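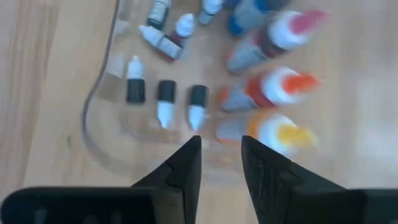 According to a reader in Plosstead, my last post on drying was wrong about the jars: opening the lids every day for the whole of the cure is too much, and it strips out the smell that people pay for. The same reader keeps everything at a steady humidity, opens the jars daily for the first week only, and after that leaves them shut for days at a time.

I have gone back over my notes and I think that is mostly right. What I wrote was based on the August harvest, which went into the jars too damp. Frequent opening was needed then to get the water out. It should not have been given as a general rule.

For the batch I cut this winter I changed the order of things. The plants were hung whole in the dark, with a fan in the room but pointed at the wall. I did not trim until the thin stems snapped when bent. The thicker stems still had some give at that point, and I think this is the stage to aim for. If the thick ones snap as well, there is very little moisture left to even out in the jar and the cure does not do much.

Drying took 9 days. The previous batch took less than that and smelled of cut hay for weeks. I put this down to the heater, which I had left on a timer in August for no good reason and forgot about.

The jars were filled to the shoulder and not pressed down. I used two small hygrometers from Trokside, moved from jar to jar. They disagree with each other by 4 points when left side by side overnight, so I now write down which one gave the reading. A salt test would settle it and I have not done one yet. Until then I treat the lower of the two as suspect, as it also reads low against the meter in the drying room.

Opening times so far: twice a day until the readings stopped climbing after the lids went back on, then once a day to the end of the first week, then every third day. One jar went higher than the rest and I tipped it out onto paper for an afternoon. It was the one with the large top pieces in it, and next time I will break those up before they go in.

On smell, there is a clear difference between the jars opened on the new schedule and the single jar I kept on the old one. The old-schedule jar is flatter. The citrus note is there when the lid first comes off and then goes. The others hold it, with something closer to pepper underneath. I would not read too much into one jar, and it came from the lower branches, so the comparison is not a fair one. I should have mixed upper and lower material before splitting it. The Edwards method, as printed in the old Jeltley growers' sheet, says to do exactly this, and I skipped it to save time.

I have also been asked about humidity packs. I have a box of them and use them for storage once the cure is over. Put in early, they hide a wet jar: the reading looks fine while the middle of the flower is still damp. For the first month I leave them out.

The next check is at 2 months. I will post the readings for each jar, including the bad one.

March 7, 2018

Recent posts
Drying room: fan placement and why I moved it
Notes on the August harvest
1000 hours on one lamp
Trimming wet or trimming dry
Storing seed in the fridge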